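Sunday, August 26, 2018
Jotuvard, kitchen rig, both arms

Started with the left arm, because yesterday evening Abílio changed the cable on its wrist. Homing is fine now. The right arm still stops 8 mm too high when it comes from the faucet side. I moved the approach point lower in the file and did not touch the calibration – Olga wants to repeat it herself when she is back.

Grip force for plates: 24 was too much last time, so I went down to 9 and will go up slowly. Log every run, please, also the bad ones. The folder is still named Kikinent, I did not rename it.

Speed limit stays at 200 mm/s near the wall. The marble is not ours.
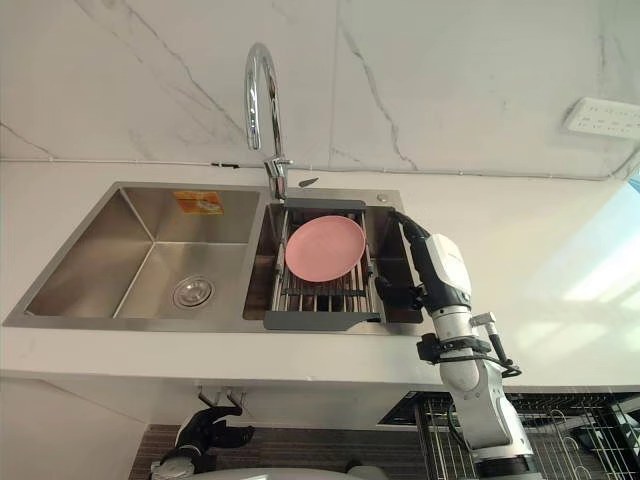

Right gripper at the edge of the dish rack, pink plate lying flat on the rods.

To do: softer pads for the fingers, ask Arruda for the price. Tie the black wires on the right forearm closer, the loops are too wide for my taste. Abílio has the small cable ties.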